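May 22, 2019
Skundine cell, sim side. Gripper model and finger gap

Picked up from the March notes. Open item was the fingers drifting out of parallel in the simulated cell after a reset, and the marker-to-cup task failing at the grasp step more often than it should.

Reloaded the cell from the Hestico branch and left the Omoregie one alone until the joint limits there are sorted out. Arm loads fine, no warnings on the base or the upper link. Wrist housing had the old collision mesh, a single convex hull that swallowed the flange. Replaced it with two boxes and a short cylinder. Self-collision flags at start pose are gone.

Fingers: the mimic joint was set with a multiplier of 1 but the offset had been left at the value for the long fingers. That gives a gap error of 2 mm at full close. Set the offset to zero and re-ran open/close 12 times from the console. Gap repeats now. Damping on the finger joints raised one step, otherwise they chatter when commanded closed on nothing. Visual mesh for the fingertip pads still uses the clear material. Leave it, the contact shape is separate and was checked on its own.

Friction on the pads was inherited from the arm default, which is far too low for the marker barrel. Now set per pad. Don't put it back in the shared file - the Brerside cell reads the same one and its values were tuned by hand.

Pencil cup: collision is a ring of flat panels plus a base disk, open at the top. The earlier version was a solid cylinder, so anything released over it sat on the rim plane. Mass unchanged. The mesh texture is alpha only and has no effect on contact.

Start pose: moved back past the far edge of the table so the fingers clear the tabletop during reset. Before this, 7 resets out of the last batch logged a table contact in the first few steps. With the new pose, 13 resets, no contact logged. The path from there to the marker is longer, so the approach timeout needs to go up in the task file as well. Not done yet.

To do:
- raise approach timeout
- rename the finger joints to match the real controller
- check the pad friction against the pull test on the hardware
- wrist camera offset, still the placeholder value
- merge wrist collision change into the Omoregie branch when that is stable
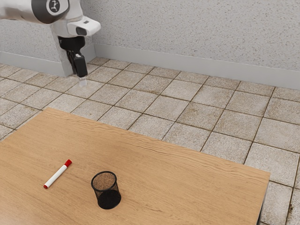 Sim cell, arm back of the table, marker and mesh cup on the tabletop.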